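Erkier 32 Undermount Basin: Review After a Year of Use
By Ashley Birkett
27 Jul 2024

The Erkier 32 is an undermount bathroom basin in vitreous china, oval, with a front overflow and a standard drain opening. I fitted one last September in a stone vanity top cut by Storkside, a local fabricator. This review covers the installation, the glaze, drainage and noise.

What comes in the box

The basin, four mounting clips, four brass inserts, a paper cutout template and a single instruction sheet. There is no drain assembly and no sealant. The template on mine had been folded while the ink was wet and one line had doubled. Storkside ignored it and traced the basin itself, and I would do the same.

Installation

The rim is ground flat on top. Laid upside down on glass, mine rocked slightly at one corner, well within what a bead of silicone will take up. The clips are the weak part of the kit. They are thin stamped steel and the wing nuts bottom out before the clip is fully tight on a thin slab. I replaced them with a set from Paulauskas, which use a longer stud and a proper washer.

Abdul-Rahman Dramani, who did the plumbing, set the inserts in epoxy and left the basin propped from below overnight. The instruction sheet allows two hours. He does not trust two hours and neither do I.

The drain hole is true and the seat around it is smooth. A Harden pop-up drain went in with the supplied rubber gasket and no putty, and it has not leaked.

Glaze and cleaning

The glaze is even across the bowl, with one pinhole inside the overflow. Toothpaste and soap film come off with a damp cloth. Hard water leaves a ring at the waterline if the stopper is left down, and diluted vinegar removes it. I have not used abrasive powder and the sheet warns against it. No scratches so far, though a dropped razor left a gray metal mark that took some rubbing.

Drainage

The floor of the bowl slopes well from the back and sides. The front is flatter, and a thin film of water stays there after the rest has emptied. With the tap fully open and the drain clear, the level does not rise. With the stopper closed the overflow keeps up at half flow only.

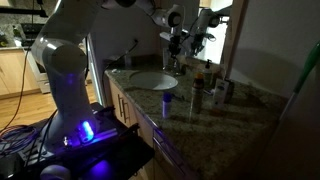 Speckled stone counter and wall mirror at the sink.

Noise

China is quieter than pressed steel. Water falling from a high spout still makes a sharp sound until the bowl has a little depth in it – an aerator fixed most of this.

Against the alternatives

The older Erkier 2000 is shallower and splashes more, but its clips are better. If your cabinet has a drawer directly under the top, measure before ordering the 32, as the bowl may foul the drawer box.

The glaze warranty on mine runs to 2039. It excludes chips, and it asks for the original receipt.

Verdict

A sound basin with poor hardware. Recommended, with replacement clips added to the order.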